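Washing up in a shared kitchen: what we tried in the Dahlgren flats

Project report, second year, Home and Living Studies

Why I picked this

I live in Dahlgren, the older of the two student blocks on the Wurkbridge site, and there are 8 of us sharing one kitchen. When our tutor asked for a small project on "a household routine you can observe and change", I didn't have to look very far. I could hear the routine from my bedroom! It was the sound of somebody moving a tower of bowls out of the sink so they could fill the kettle.

My question was a simple one. Would the washing-up get done sooner, and with fewer chips and cracks, if the dirty things had a proper place to wait that wasn't the sink? I'd read a fair bit for the module about how kitchens are laid out for one cook and one washer-up, and ours is plainly used by eight people who do both jobs at all hours, so I thought the waiting place might matter more than any rota. We had already had two rotas. One is still on the fridge, under the takeaway menu.

What we had to start with

The kitchen has one sink with a short drainer on the left, a worktop that runs to the window, and a cupboard over it that's too high for half of us. The crockery is a mixture. The residence gives each flat a basic white set, and then people bring their own, so over two years we've ended up with mugs from everywhere and bowls in all sorts of shapes. I made a list in the first week and was surprised how much of it was bowls. We eat a lot of noodles, and a lot of cereal at times when you wouldn't expect cereal.

For the first three weeks I changed nothing and just kept a notebook by the toaster. Every time I went in I wrote down what was in the sink, what was on the side and whether anything was broken. I asked the others to do it as well and most of them did, although one page is mainly a drawing of a duck. In those three weeks we lost 11 pieces, counting chips as well as proper breakages, and nearly all of them were from the sink. Plates slide, a pan goes on top, someone pulls the pan out by the handle, and there goes the plate.

The basin

For the second part I bought a white plastic basin from Zillton, the hardware shop by the bus stop, and stood it on the worktop next to the drainer. The rules were short. Scrape your things, put them in the basin, leave the sink clear. Anyone who wanted to wash up could carry the whole lot across in one go. No knives in the basin, and no pans, which had to be washed straight away or left to soak on the hob.

I was worried that people would treat it as a second sink and fill it until it toppled, and for a few days that's what happened. Then I noticed that it was the shapes that caused the trouble. Mugs are fine, they just stand there. Plates are fine if you lean them all the same way. Bowls are the awkward ones, as they only nest if they match, and when they don't they sit at an angle and take up twice the room.

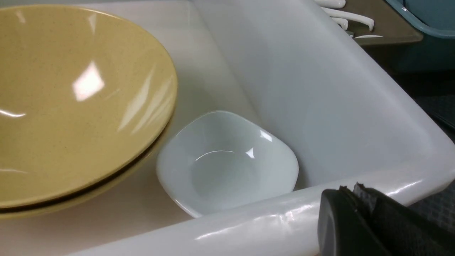

So we added one more rule, which was that matching bowls go inside each other and odd ones go beside them on the flat bottom. It sounds fussy written down but it takes no time at all, and it meant a basin that used to be full by lunch would last until the evening. I'd honestly thought this would be the rule everyone ignored - it was the one that stuck best.

What changed

The sink was clear far more often. In my notebook for the second three weeks there are whole pages where I only wrote "sink ok". Breakages dropped to two, a mug handle and a chipped plate, and the plate was dropped on the floor on the way to the table so I'm not sure the basin can be blamed for it.

The washing-up itself got done in bigger batches. I can't say for certain that it took less time overall, as I only timed my own turns, but it felt less like a chore when everything arrived together with the water already hot. People who came in late for a snack washed their own bowl more often as well, which I hadn't expected. My guess is that an empty sink makes it easy and a full one puts you off.

Not everything was better. The basin takes up worktop, and the person who bakes was quite cross about it (fair enough). The bottom also gets a greasy film if you don't rinse it out, so it turned into one more thing to wash.

What I'd do differently

I would measure the worktop first, and try a narrower basin. I'd also run it past a second flat, as Punari next door has a double sink and would make a good comparison. And I'd weigh the food scraps, since scraping became such a big part of it and I've got no figures for that at all.

The basin is still there, for now on the windowsill side, and the baker has her space back.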